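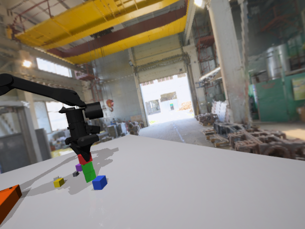
Figure 4.1. Block stacking cell in simulation, gripper at the red cube on top of the stack.

Unit 4: Grasp planning on cluttered tables
Course notes, Dilek Soylu and Erhan Akgül

4.1 Setup

All exercises in this unit run in the Prenero simulator with the factory hall background loaded. The hall has no collision geometry. It affects only the rendered camera images, so a planner that reads object poses directly will behave the same with it switched off. A detector that reads pixels will not.

The controller runs at 300 Hz and the perception node runs much slower. Do not call the detector from inside the control loop. Write its result to the shared pose buffer and let the controller read the latest entry, with its time stamp.

4.2 Perception

Color segmentation is enough to get a first pose for most of the cubes. Two cases in Figure 4.1 need more work:

Two green cubes touch in the stack. A color threshold returns them as one region. Split the region along the edge between them, or fit two boxes to the depth points.

The purple cube is partly hidden by the stack. Its visible area gives a biased center. Fit the known cube size to the visible faces instead.

The arm also casts a long gray shadow across the table. Thresholds on brightness alone will pick it up. Work in hue and saturation, and handle the dark gray cube separately – it has almost no saturation and is easily lost.

4.3 Planning

The planner samples up to 3000 grasp candidates per target and drops any that fail the reach or collision test. With the default seed, 229 remain for the red cube and 68 for the purple one. The column leans, so treat every block in it as an obstacle during approach and retreat. Set the retreat direction to vertical for the first 5 cm.

4.4 Exercise

Replace the default cost function with one that penalizes finger clearance below 8 mm. Report planning time and the number of surviving candidates for each target. Gaetano Marino's notes on distance queries (Unit 3) cover the calls you need.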